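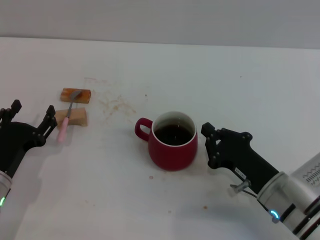 Item 4: red mug with a dark drink in it, on the white table by the gray wall.

TULLINE HOUSE, BREAK ROOM AND KITCHENETTE
Workplace safety checklist with comments
Inspected August 31, 2022, by Myfanwy Ruddock
Copy to: Iolo Bellis, Trindgate Property Services
Area: 1,278 square feet, ground floor

Marks used: OK, FIX (work needed), WATCH (look again at next visit)

1. Exit route to the rear door. OK
Clear to full width. Door opens outward without a key. The recycling bins have been moved back to the alcove as asked last time.

2. Exit sign and emergency light. FIX
Sign is lit. The emergency light over the rear door went out during the test and did not come back until it was reset. Battery is the original one. Replace it and write the date on the housing.

3. Fire extinguisher. OK
Gauge in the green, pin and seal in place, tag current. The bracket screw on the left is a little proud of the wall but holds.

4. Hot drinks. WATCH
Drinks are to stay in the break room unless they have a lid. Two complaints of spills on the back stairs since the last visit. Iolo to put the lid rule on the notice by the stair door. Cups on tables should stand well in from the edge.

5. Water heater at the sink. FIX
The Wurnex unit delivers hotter than the set point at the tap. Plumber to check the mixing valve. Scald label is peeling and needs to be replaced at the same visit.

6. Electrical outlets. FIX
The outlet left of the sink did not trip on the test button. Taped over and marked out of use. All others tripped and reset normally.

7. Toaster and microwave. OK
Cords sound, no scorching on the plugs. Crumb tray was full and was emptied during the inspection. Add it to the cleaning sheet. Keep 5 inches clear behind the microwave for the vent.

8. Knives and small utensils. WATCH
Drawer divider is broken, so blades and forks are mixed together. Dafis has one on order. Small knives used at the table go back to the sink after use and are not to be left under napkins or paper.

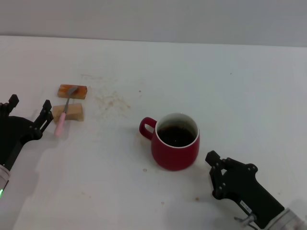 Item 8: small knife with a pink handle, laid across the food to the left of the mug.

9. Floor. FIX
Vinyl lifting at the seam in front of the refrigerator, 7 inches long. Trip hazard. Tape down today, proper repair in September.

10. Refrigerator. OK
Thermometer reads within range. Door gasket clean. Unlabeled food is still being left past Friday clear-out.

11. Seating load notice. OK
Posted limit is 50 people. Sign is readable from the door.

12. First aid box. WATCH
Burn gel expires in September. Bandages restocked. Eyewash bottle sealed.

Items 2, 5, 6 and 9 are open with Trindgate. Outlet in item 6 stays out of use until the electrician signs below.

Electrician: ____________
Received: I. Bellis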